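Review of the Jelness Home Arm Kit for Rinsing Cups
Project report, Kvam Technical College, Applied Automation
Supervisor: Wenche Løken

1. What we set out to do

Our group was asked to pick an automation product that an ordinary household or small cafe could rent or buy, and to test it on one job. We chose the Jelness kit, which is rented out by Trendbridge for 239 a month. It comes with two small arms, a clamp rail for the edge of a counter, a camera on a short mast, two pairs of soft grippers and a login for Vindora, the software that trains the arms from video of people doing the job.

The job we picked was rinsing cups at a kitchen sink. The brochure lists it under "light kitchen work" next to wiping and sorting. We left soap out of the test. A cup had to be picked up from the counter, held under the water, turned, and put upside down on the drainboard.

2. Setup

The kit arrived in December in one box. The rail fits counters up to a certain thickness, and the stone counter in our first test kitchen was too thick for it. Trendbridge sent longer clamp screws for free, but we lost a week. After that, setup went quickly. The cables are labeled at both ends and the setup screens are clear.

Each arm reaches 353 mm from its base. That sounds like enough until the rail is on the counter and the faucet is at the far side of the basin. We ended up with the rail at the side of the sink, which worked but put one arm's elbow close to the wall. The manual does not have a drawing for this position. It should.

The grippers are sealed against splashes. The wrist joints are not, and the manual says to fit the plastic sleeves before any work near water. The sleeves are fine. They do get in the way when you change grippers, so we stopped changing them and used the wide pair for everything.

3. How the job is done by hand

Vindora learns from video taken at head height, looking down at the hands. Before training anything we went through footage of hand rinsing and wrote down what the hands do, so that we could say later which part the arms were missing.
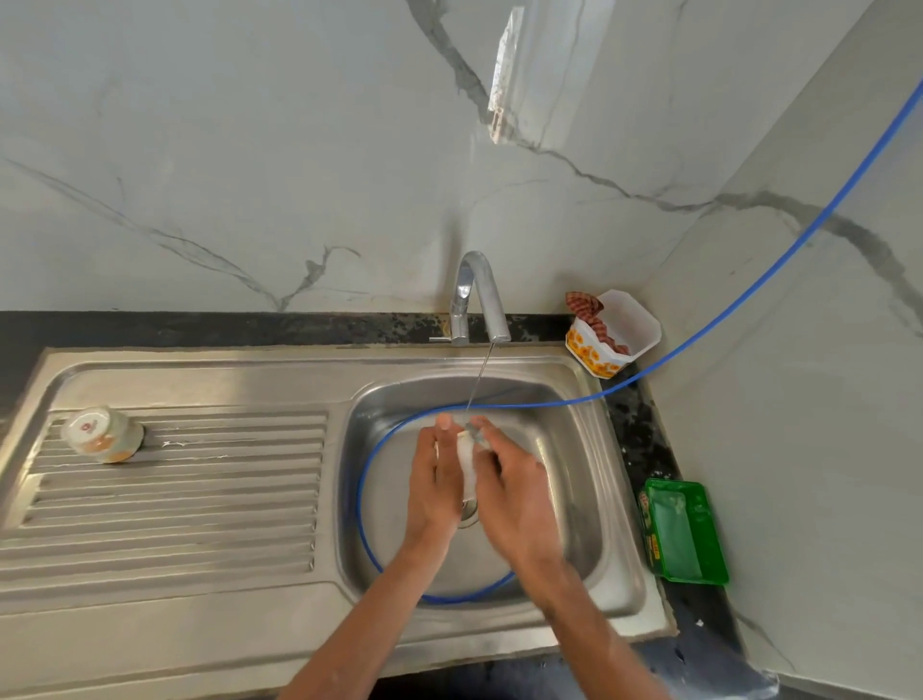
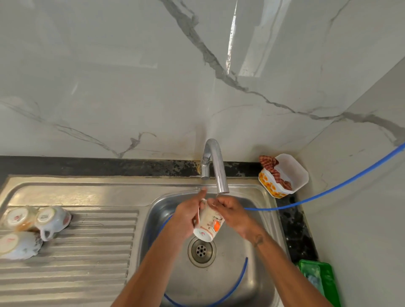 Rinsing by hand, with both hands on the piece under a thin stream of water.

The main thing we wrote down is that a person uses both hands for the whole rinse. One steadies the cup and the other does most of the moving, and they swap jobs without stopping. The fingers also cover a lot of the cup. For the software this is a problem, as it has to guess where the handle is when a palm is in front of it. White cups against bright steel made it worse. In our labels the outline of the cup was wrong more often than the outline of the hands.

We also found that people do very little looking for the water. The hands go to the right place under the spout and then make small corrections. The Jelness arms have no feeling for water on the gripper, so they depend on the camera and on a spout position that you enter during setup. If someone swings the faucet a little to the side, the arms rinse air.

4. Training

The Trendbridge plan allows over 1000 clips per job. We used far fewer, mainly for lack of time. Uploading was slow in the evening and fine in the morning. Vindora rejects clips where a hand leaves the view, and it gives the time in the clip where this happens, which saved us a lot of work.

The labeling tool is the best part of the whole service. You mark grasp, turn and release on a timeline and it fills in the rest. It did mix up "turn" and "scrub" and we corrected that by hand. Two of us labeled the same clips separately at first and then compared. We disagreed mostly on where a grasp starts - when the first finger touches, or when the cup can be lifted.

5. Test runs

We did 90 runs with the final settings, using mugs and smaller cups without handles. A run passed if the cup went through every step without a person helping. The arms passed on most of the small cups. Mugs were worse. The usual failure was in the turn, when one gripper let go before the other had a proper hold, and the mug slid down into the basin. We laid a rubber mat there after the first chipped one.

Putting the cup down went better than we expected. The arms are slow at it, but they set the rim on the ridges of the drainboard gently. With cups already standing there, they sometimes could not find a free place and waited until the timer ran out.

A rinse by the arms took several times as long as a rinse by hand. We did not try to speed them up, as the faster setting splashed water past the rail.

6. Support

We wrote to Trendbridge four times. Three answers came the next day and were useful. The fourth, on whether the sleeves can go in a washing machine, has not been answered yet.

7. Recommendation

For a course like ours the kit is worth the rent. The labeling tool alone taught us a lot about how a simple job is put together. We would not recommend it to a cafe that wants its cups rinsed. If the next group keeps the kit, they should start with handleless cups, measure the counter before ordering, and ask for the long clamp screws with the first delivery. The settings file and our labels are on the shared drive in the Jelness folder, along with the list of clips that Vindora rejected.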